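Re: [cell-users] Drive swap cell, gripper stops short of the module

On 11 September 2023, the Nolton bench wrote:

> We copied your cell file for the drive rack and the arm goes to the
> wrong place. It is off by the same amount on every module in the
> bank, top row and bottom row alike. Joint zeros look fine. We have
> run the homing routine 24 times and get the same answer. Do we need
> to reteach every slot, or is there one number we are missing?

There is one number. Please don't reteach the slots. All of them are stored relative to the rack, and the rack is stored relative to the pedestal. If every module is off by the same amount in the same direction, the rack origin is wrong and the slots are fine.

In the cell file, look for rack_x. Ours is 700 mm, measured from the center of the pedestal to the near front corner of the rack at table height. Rekdale had 242 in that field after a bad merge, and that was the older short table. If you pulled from them in the last few weeks you have their value.

Our simulated cell with the right offset loaded looks like this, with the gripper up at the lower module that sticks out, next to its green light.

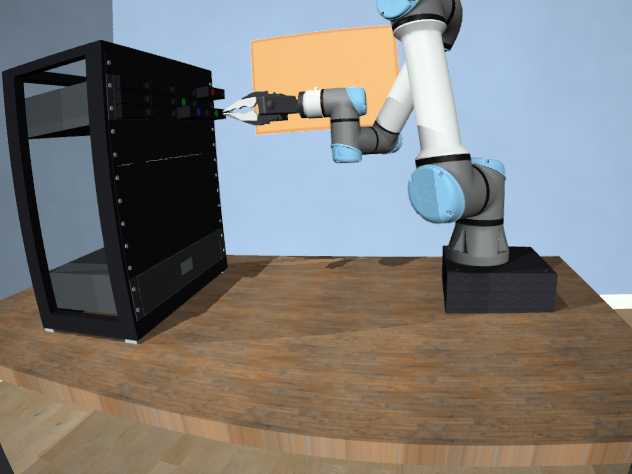
Model and cell file: Itzel Valdovinos, Tlapale

Set it up in this order:

Load the cell file with the arm parked. Fix rack_x and save. Then check the rack angle, which is a separate field. The rack does not sit square to the table in our layout, and if you zero the angle the fingers will come in crooked even with the offset right.

Jog to the approach point for one protruding module and stop there with the fingers open. Look at it from the side and from the top. The gap between the fingertips should be centered on the module. If it is more than 2 mm out, correct the rack origin again and leave the slot alone.

Only then run the pull sequence, at low speed, one module.

I have not tried this with the Fluston fingers. They are longer than ours and you will need to change the tool length as well. If somebody has that number, please post it. I plan to put a corrected file in the shared folder in October, with the old table removed.

Itzel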